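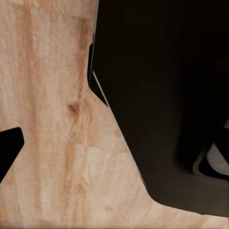
We moved the mail for our last customer domain off the old server in March. Posting some notes in case anyone else is still running their own outbound mail.

The server was a single box hosted at Terwood. It handled a newsletter for a hobby parts shop plus regular office mail, all from the same IP address. That setup worked for years and I don't recommend it.

The trouble started with the signup form. It had no confirmation step. Bots typed in other people's addresses and we sent every one of them a welcome message. On the worst night that was up to 800 messages, and most of the addresses were real.

Some of those people marked us as spam. I would have too.

First sign of a problem was office mail going to junk folders. Invoices, mostly. The newsletter looked fine in the stats, so it took me longer than it should have to connect the two.

Fix number one was confirmed opt-in. You sign up, you get one message with a link, and if you don't click it you never hear from us again. Unclicked signups get deleted after 3 days.

Fix number two was splitting the mail. The newsletter now goes out through Stundel on its own subdomain. Office mail goes through Vastby on the main domain. Each has its own DKIM key.

I found an old SPF record that still listed Halonen, a provider we dropped before I took this job. Took it out. Check yours - there is probably something in there you don't use.

We also had 43 addresses on the list that had bounced every single time for over a year. The old software logged the bounces and kept right on sending. Removed all of them.

DMARC is at p=none for now. I read the reports by hand and they are dull, but they did turn up a scanner in the back office sending mail directly from the building. It goes through Vastby now too.

For the first newsletter on the new subdomain I sent to 100 people who had opened something recently, then waited a day before sending more. No complaints on that batch.

Someone asked about the old box. It still accepts inbound mail for one forgotten alias. I'm turning it off once the owner of that alias writes back.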